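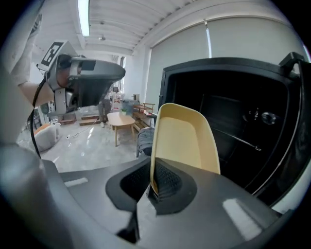 Microwave, door open – ticket 377, Grallano shared kitchen

**Opened by:** Hanna Moroz
**Assigned:** Kwaku Frimpong
**Status:** open, waiting on part
**Priority:** normal (was low)

**Reported problem**

Microwave stops mid-cycle. Light goes off, plate stops, display still lit. Open and shut the door and it carries on, sometimes for a bit, sometimes to the end. Worse at lunch. Also a smell – plasticky, not burning. Started after the move round in July I think, might of been before.

**Log**

09:10 – KF. Had a look. Black microwave, big one, silver trim on the door. Ran a mug of water for 90 seconds, fine. Ran it again, fine. Third go it cut out with 22 left on the clock. Shut the door harder, restarted OK. So door switch or latch, most likely.

09:25 – KF. Cavity wiped out. Grease along the bottom edge of the door, cleaned with washing up liquid and warm water. Smell mostly gone after. Please cover food!!

09:40 – HM. Olaia says hers cut out twice yesterday with the blind right down and the big lights on, does that matter? Is it overloading something?

09:50 – KF. No. Tried with lights on and off, blind up and down, same thing. Nothing tripped at the board. Kettle on the same socket runs fine.

10:15 – KF. Door test. Held the handle in while it ran – no cut out in five goes. Let go, cut out on the second. There's a bit of play at the top, door drops slightly as it swings. Hinge looks OK, think the latch hook is worn. Not taking the casing off, not my job and not safe even unplugged.

10:30 – Rang Gisard (they did the last repair). Spoke to Abilio Bermúdez. Latch and switch come as one kit, he'll check if they still get it. Will come out and fit. Asked for model number, sent it over by email.

11:05 – Amparo Nieto asked if we can just bin it and get a new one. Fair question. Depends what Gisard quote, will put both prices on here.

13:20 – AB rang back. Kit is on order, no date yet. Says don't use it till fitted – if the switch is going it shouldn't be relied on. Unplugged, note taped on.

13:25 – HM. Note's already come off. Stuck it back with better tape.

**Still to do**

- chase Gisard for date + price
- price for a replacement, same size or smaler
- tell the lunch lot, use the one downstairs for now
- leave this open till it's been run ten times with no cut out

14:00 – OS. Downstairs one has no plate in it. Seperate ticket?

14:05 – KF. Yes please, new ticket. Plate may be in the box from the move, will look.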